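Open day at the Karside works
2 August 2026

We went over to Karside on the early bus, which was a mistake because the gate did not open until ten. There is a bench by the bicycle racks and a kiosk that sells coffee but not food. By the time they let us in there were a good many people waiting, mostly families.

Entry is free. You sign a sheet, get a paper wristband and are put into a group. Ours was led by Jolán Gál, who has worked in the wiring shop for a long time and spoke clearly enough to be heard over the fans. The whole walk took a little under two hours, with one stop for water.

The stores

The first stop is the parts store, a long hall with steel shelving on both sides. Jolán gave us the figures: 1,330 bins, of which 1,062 were in use that week. Each bin has a card with a letter and a number, and the cards are still written by hand. The older part of the building is at the far end and the floor slopes down toward it, so watch your step if you have a stroller.

Visitors are allowed to open the bins on the bottom two shelves. My daughter found one full of rubber feet and had to be asked twice to put them back.

The wiring shop

This was the busiest room, even on an open day. Two people were making up cable sets for a ventilation unit the works calls the Rastell. One set has 295 cut lengths in it. They are cut and tied in bundles, then hung on a rail in the order they will be needed. The rail is color coded, but the code changed in December and the old chart is still on the wall next to the new one, so I photographed both and later could not tell which was which.

Barnabás Pintér let people try stripping a piece of wire at the end bench. It is harder than it looks with a stiff sheath. You score it, bend it, turn it and bend it again. Most of us cut too deep the first time. He kept a tray of scraps for this and did not seem to mind how many we used up.

Cleaning products and hand soap are on a shelf by the door. The soap is gritty and smells of oranges.

The light room

Past the wiring shop there is a smaller room with overhead lights and plain, glossy pale surfaces. It was quieter in there and our group had thinned out, so there was time to look. The shine is strong. From where I stood the ceiling lights came back as bright white bars, and I moved along a little before my eyes were comfortable. Small things stand out well against that gray-white, including a little upright piece with a black end and white capital letters on it.

First the shine, then two close views with the lettered piece.

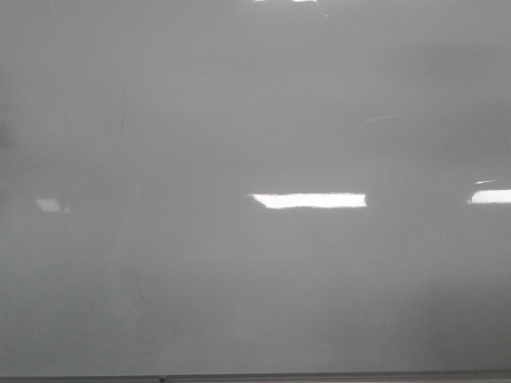
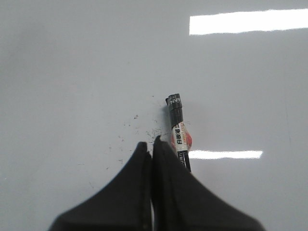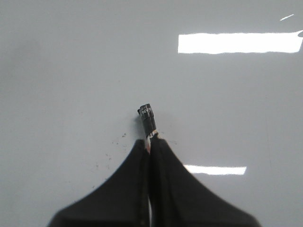 Lunch and the way out

The canteen opens to visitors at noon. There was bean soup, or a cheese roll, and a plum cake that sold out while we were in line. They had set out 100 chairs in the yard under awnings and it was not enough, so we ate on the steps. Pay in cash if you can. The card reader was slow and held everyone up.

The shop is one table near the exit. It had mugs and a booklet on the history of the works by Ernő Kun, in Hungarian only. I bought the booklet for the old photographs of the yard.

Getting there

The bus from Fikow stops right across from the main gate. On Sundays it runs once an hour, and the last one back leaves at 5:40. There is parking in the field behind the stores, unpaved, with a marked row close to the entrance for anyone who cannot walk far. Restrooms are in the canteen building and next to the wiring shop. The second set had no line at all.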